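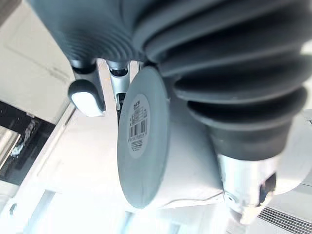
Progress Report: Equipment Store Consolidation and Labeling, Skoritholm Building
Submitted to: Gumede Fund, Grants Office
Submitted by: Zohreh Ahmadpour, Project Lead, Nososdale Technical Center
Date: 2025-12-01

Summary

This report covers the period since the June submission. The grant supports the consolidation of the Center's equipment holdings at Skoritholm, the labeling of each item, and the creation of a single register to replace the separate lists kept by individual departments. Work is proceeding within the approved budget. The register was opened to staff during this period and now contains 3,034 entries. Labeling is behind the schedule set out in the original proposal, and a revised sequence of work is given below.

Register

Records from the departmental lists were merged over the summer. The lists had been kept in different formats, and in many cases the same item appeared under two names or under a name and a purchase order number. Duplicate records were identified by serial number where one was available. Where no serial number could be found, the item was located and inspected before its record was kept or removed.

Of the current entries, 572 lack a confirmed location. Most concern small components and accessories that were bought together with a larger unit and later separated from it. They remain in the register with a provisional status and cannot be reserved by staff until the location has been entered.

Labeling

The proposal assumed that a Center label would be applied to every item. This has been changed. Many items already carry a manufacturer's label with a barcode, and the register can hold that number as the primary reference. A second label is now applied only when the existing one is missing, damaged, or placed where it cannot be reached with a scanner. The change was approved by the Grants Office in writing and has reduced the quantity of label stock required.

Small print on curved or recessed surfaces continues to cause difficulty. Scanning succeeds in most cases, but reading the printed number by eye is slow, and errors in manual entry were found during the first check. Manual entries are now read back by a second member of staff before the record is saved.

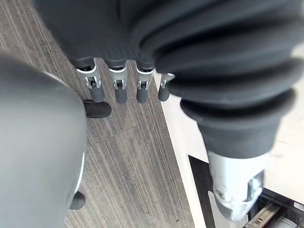
Adhesive performance on rubber and textured surfaces was also reviewed. Labels applied to flexible parts lifted at the edges within a few weeks. For equipment of this kind, the label is now placed on a rigid section or on the storage case, and the register states which of the two was used. Items labeled under the earlier practice are being corrected as they come up for routine inspection.

Storage

Shelving in the east bay has been installed and is in use. Six storage bays were planned under the grant. The west bays are awaiting electrical work by the building owner, and the start of that work has been postponed twice. Items assigned to the west bays are held in the Pirnico annex in the meantime, with the annex recorded as their location.

Expenditure

Spending on shelving and scanners is complete. The label budget is underspent for the reason given above. The Center requests permission to apply the balance to 200 lidded cases for components that currently have no suitable container. A supplier quotation has been sent separately.

Work Planned for the Next Period

Provisional entries will be resolved department by department, beginning with those holding the largest number of separated accessories. A sample check of the full register will follow once the annex items have been moved. Staff guidance on returning borrowed equipment is in draft and will be issued with the next report.

Questions concerning this report may be addressed to the Project Lead at the Skoritholm office.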